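Home | Notebook | Projects | Log in

Plodis textile workshop notebook
Tuesday, bed linen week

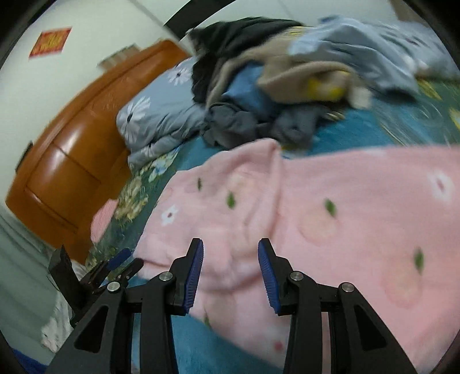 Folding order is finally starting to make sense and I'm really pleased with it! We've been going round in circles over whether to smooth a blanket flat first or fold straight from the heap, and today I tried the second way on the bed with the green and teal floral sheet. The pink blanket with the white flowers is lovely for this, as the left part bunches up into a proper ridge while the right lies much flatter, so you can see straight away which side wants attention. My plan is to work from the flat side in. Eighteen tries a session feels right, 38 was far too many (my notes got very scrappy by the end).

To do: same again with the heavier Jumside throw, and write up corners-first against edges-first. Can't wait for the throw!

3 comments | 18 shares

Recent entries
Pillowcases, inside out or not
Fitted sheets: round two
Stodimura towels, first go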